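Pondcombe Robotics Program
Operator Guides: Recording Demonstrations with the Wrist Cameras

Purpose

This guide sets out the procedure for recording demonstrations that will be used to train the tabletop manipulation policy. It applies to all operators working with the Wurker platform outside the laboratory, including those who have previously recorded under the fixed-bench procedure. Questions about the procedure should be directed to Ilham Santoso, who maintains this guide.

Before you begin

Operators must have completed the platform safety module and must have a login for Purba, the recording software. A second person must be present at all times while the arms are powered. The second person holds the stop control and does not take part in the task.

Confirm the following before each session:

The site host has agreed to recording and knows where the wrist cameras point.
Bystanders have been told that the cameras see a very wide area, including people standing beside or behind the arms.
The lens covers have been removed and both lenses wiped with the supplied cloth.
Purba shows a live picture from each wrist and no dropped frames during a one-minute check.
The storage drive has room for the full session.

Step 1. Set the task

Open the task sheet in Purba and select the task by name. Read the instruction line aloud once. The same wording is stored with every episode, and it must match what the operator does. If the instruction says to move a cup toward the plant, an episode in which the cup is moved toward the seat is mislabeled even when the motion itself is good.

Place the objects by hand. Vary their positions between episodes, staying within reach of both arms. Do not mark positions on the table with tape.

Step 2. Record

Start each episode with both grippers open and clear of the objects. Press the left pedal to begin. Move at a steady pace and finish one motion before starting the next. Short pauses are acceptable, but a pause longer than a few seconds should be followed by a restart.

Keep the working gripper in view of at least one wrist camera during the grasp. Press the right pedal when the object has been released and the gripper has moved away from it.

Record in blocks of 20 episodes. Operators should change places or rest after each block.

Step 3. Keep or reject

Purba asks for a decision at the end of every episode. Choose Keep, Keep with correction, or Reject.

Keep with correction is intended for episodes in which the first grasp failed and the operator recovered without help. These are valuable to the model and should not be discarded. Reject any episode in which a person touched the object, the second person used the stop control, or the instruction was not followed. Reject also applies when a bystander has asked not to be recorded. In that case, enter the code P so that the file is deleted from the drive before upload.

Step 4. Check lighting and background

Public and shared spaces produce stronger highlights than the laboratory does. Bright patches on a smooth table are acceptable, as are plants, furniture and people in the outer part of the view. The policy is expected to work in such places, and a cleared background makes the examples less useful.

Check, however, that no loose cable can be caught by a moving wrist. Cables crossing the outer part of the view do not spoil an episode. Cables crossing the fingertips do.

Step 5. Upload and log

At the end of the session, connect the drive to the Leston server and start the transfer from the Purba menu. Do not rename files. Enter the number of kept and rejected episodes in the session log, together with the site and any change made to the camera mounts.

The set released in May holds 1,782 kept episodes, of which 457 carry the correction label. A review of the rejected files found 16 that had been marked in error, most of them recoveries of the kind described in Step 3. Operators who are unsure should choose Keep with correction and add a note.

Reference views

Compare the live picture with the views that follow when setting up at a new site. Strong curvature and dark corners are normal for these lenses and are not a reason to adjust the mount. A tilted view is also acceptable, provided that it stays the same throughout a block.
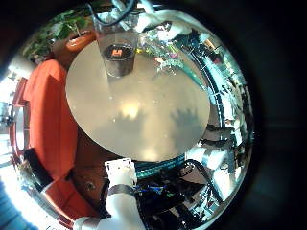
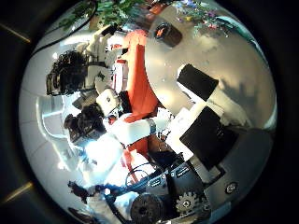
Wrist camera views from one site. First: tabletop with cup. Second: people and equipment close to the arm.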